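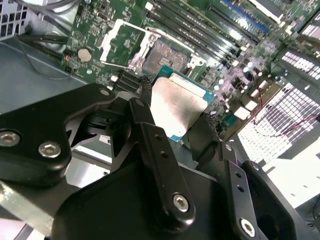 Last month I saw a film for the third time and I finally liked it. It is called Prando, the same as the small harbor town where the story happens, and it is a holiday comedy. I want to write down why it took me three tries, before I forget.

The first time I was tired and I watched it on a bus, on my phone, with the dubbed voices. The second time was at my sister's place and everyone talked. So maybe these two times should not count. But I had already told many people that the film is boring, and I have a small duty to correct this.

The story is simple. A woman who sells kitchen tiles in the city of Zeveston gets a letter that says she has won 14 nights in a hotel by the sea. She has never won anything. She packs one suitcase, closes the shop and goes. When she arrives in Prando, the hotel is called the Noonan and it has no record of her prize, but the night clerk feels sorry and gives her the room above the boiler. From there it goes more or less as you expect. The other guests think she is a hotel inspector, she does not correct them quickly enough, and then it is too late to correct them.

I have read complaints that this is an old trick, the wrong person who is taken for an important person. It is old, yes. I grew up with plays that use it, and in my country we had to read one of them in school. What I like in this version is that she is bad at the lie. In one breakfast scene she is asked what she thinks of the eggs, and she takes so long to answer that the cook comes out of the kitchen. Nothing else happens in this scene. On the bus I thought my phone had frozen.

I should also say something about the dubbing, which I usually defend. I learned a good part of my English from films, first with subtitles in my language, later with English subtitles, and now mostly without. With dubbing you lose the small noises people make before they speak. The main actress makes a lot of these noises. She says "well" in perhaps five different ways, and in the dubbed version all of them are the same word, very clear and cheerful. So the woman becomes a silly person who is always sure of herself, and this is a different film.

The clerk is my favorite. He has very few lines and he is always writing in a big book behind the desk. You never learn what he writes. My husband has a theory that he is writing the story we are watching, but I don't agree with him, I think he does crosswords. There is a moment near the middle when she comes down at four in the morning to ask for a glass of water and the clerk turns the book so she can't see the page. He does it politely, as you would cover your plate when you sneeze.

Some things I still don't like. The music is too loud in the scenes on the ferry, and it tells you to laugh when you were going to laugh anyway. The man from Lavton, who wants to buy the hotel, is written like a cartoon, with the cigar and the two telephones. And the end comes too fast. After 90 minutes of people who take their time with everything, there are suddenly a fire alarm, a wedding and a speech, all in one evening. I think somebody was worried about the length. I read on a fan page that there is a longer cut of 165 minutes that was shown on television once, in two parts, and in that one the wedding has its own day. If anyone has seen it, please write to me. I looked for it in the library system here and found only the normal disc, with 556 people waiting for some other film above it in the list, so at least I got mine immediately.

The disc has a few extras. There is a short tour of the hotel, which was a real building but not a hotel — it was a school for nurses, and you can see it in the corridors if you know, because the doors are so wide. The director's commentary is mostly silence. At one point he says "this was a cold day" and then you don't hear him again until the ferry.

I watched the breakfast scene once more yesterday while I was ironing. I noticed that the woman at the next table, who has no name in the credits, has stopped eating too, and holds her spoon in the air the whole time until the answer comes. I had never looked at her before.

Next on my list is the other film by the same director, the one with the lighthouse. I am told it is sadder and that the dog is fine. I have asked for the subtitled copy this time and it should come in July.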